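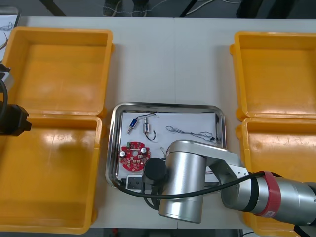 Figure 1. Flirnora cell with both arms, the parts tray and the four sorting bins.

Flirnora: Software for Two-Arm Sorting of Small Electronic Parts
Progress report to the Osanness Fund, work packages 2 to 4
Submitted Mon 19 September

1. Status

Work package 2 (perception) is complete except for the wire class, covered in section 2. Work package 3 (planning and arm coordination) is on schedule. Work package 4 (operator tooling) started late and is 6 weeks behind the plan. No change to the total budget is requested. A shift of hours from package 3 to package 4 is proposed in section 6.

The task definition has not changed since the last report. Mixed parts are laid out on a paper-lined steel tray between the arms, and the software must pick each part, decide on its class and release it in the bin assigned to that class. Each arm serves the two bins on its own side. The tray is shared. Bin assignments are read from a configuration file at start-up and can be changed without a rebuild.

2. Perception

The segmentation model was retrained on 1,000 labeled tray images. The previous set was weighted toward single parts on a clean background, and the model had learned to treat any dark curved line as part of the nearest body. Leads were merged into the wrong part, and the grasp planner then received an outline much larger than anything it could close on.

Leads and bodies are now labeled separately and joined afterward by a matching step. For a solenoid, the planner gets the body outline as a grasp region and the wire as a keep-clear region. For round circuit boards, raised parts on the face are marked as keep-clear and the grasp is limited to free sections of the edge. The notched boards gave trouble at first because the edge detector returned every notch as a separate short edge. Fitting a circle first and testing for notches second fixed this.

Glare remains a nuisance. The tray rim and the bin floors both return bright patches under the overhead light, and the depth data there is unreliable. We mask the rim from a stored tray model, located again at the start of each run. Inside the bins no depth is used at all. Release height is taken from the calibrated bin position.

Wire bundles and harnesses are the open item. The model finds them, but the outline changes too much from frame to frame for the tracker to keep one identity on a loose bundle. The current workaround is to detect the connector end first and attach the wires to it. It fails when two connectors lie close together, and also when one harness has connectors at both ends, in which case the tracker reports two objects. A merge rule based on wire color was tried and dropped.

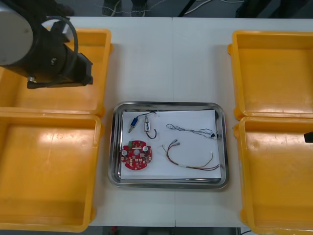
3. Planning and arm coordination

The coordination layer was rewritten in this period. The earlier version gave the whole tray to one arm at a time with a simple lock. It was safe and slow, and the second arm spent most of a run waiting at its hold position over the bins.

The new version divides the space over the tray into 23 cells. An arm reserves the cells its next motion will sweep, including a margin for the wrist and the cable, and frees them as it leaves. If a request overlaps a held cell, the arm waits or takes a different part. Requests are ranked by the time a part has been on the waiting list, so an awkward part in a corner is no longer passed over for the length of a run.

Cable margins took more time than planned. The external cables loop well clear of the arm bodies and their shape depends on wrist angle. The collision model from the arm vendor leaves them out. We added a swept volume for each cable, fitted from recorded motions, and restricted wrist rotation to the range in which that fit holds. The restriction removes a few otherwise valid grasps near the tray corners. A regrasp step could recover them but is not in the current plan.

Deadlock between the arms was seen in simulation when each held a cell the other needed. The scheduler now checks for a cycle before granting a request, and the arm with the lower priority backs out along its approach path. The replay tests for this case pass. They have been added to the nightly build.

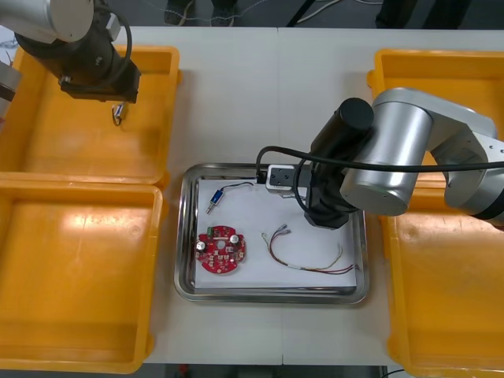 Release has been changed as well. The old routine opened the gripper as soon as the arm reached the target pose, whether or not the part had settled. With small metal parts that hang below the fingers, the actual drop point shifted with the swing. The routine now holds over the bin until the arm velocity falls below a set limit, lowers to the release height and then opens. The added time per part is small next to the gain from shared tray access.

While one arm is releasing, the other is free to approach the tray, and the two sequences are logged on a common clock. Earlier logs used one clock per controller — close enough for reading by eye, but useless for finding the cause of a late reservation.

4. Operator tooling

The run viewer, Flisex, now loads a complete log and plays both arm states, the reservation map and the tracker output side by side. Filtering by part class works. Export works for single runs only.

The labeling tool is the reason package 4 is late. The original tool could not store a body and a lead as linked regions, and extending it was expected to be a minor job. The file format had to be replaced, and older label files had to be converted and checked by hand. That work is finished.

Still missing is the recovery screen, where the operator confirms or corrects a class after a failed pick. At present this is done by editing the run file and restarting.

5. Open issues

7 issues are open in the tracker at the time of writing. The ones that affect the plan are:

Harness identity is lost during tracking (section 2). High priority.

Hand-eye calibration of the right arm drifts between sessions. Recalibrating at start-up hides the problem. The mount and the time stamps are both under suspicion.

The planner rejects a part if its keep-clear region touches the tray rim, even when the body is easy to reach. A fix is written and waiting for review.

The Stefanou gripper driver sometimes reports a closed state late. The software treats this as a failed grasp and retries, which costs time and can push the part across the paper.

6. Next period

Work on the harness class will move to a model that predicts the connector ends and the wire path together. If this does not hold a stable identity by December, we propose to deliver the harness class with operator confirmation and report the automatic version as incomplete.

The hours left over from the coordination rewrite would go to the recovery screen and to batch export in Flisex. We ask the fund to approve this transfer before the next payment date. The deliverable list stays as agreed, and the revised hours table is attached as Annex A.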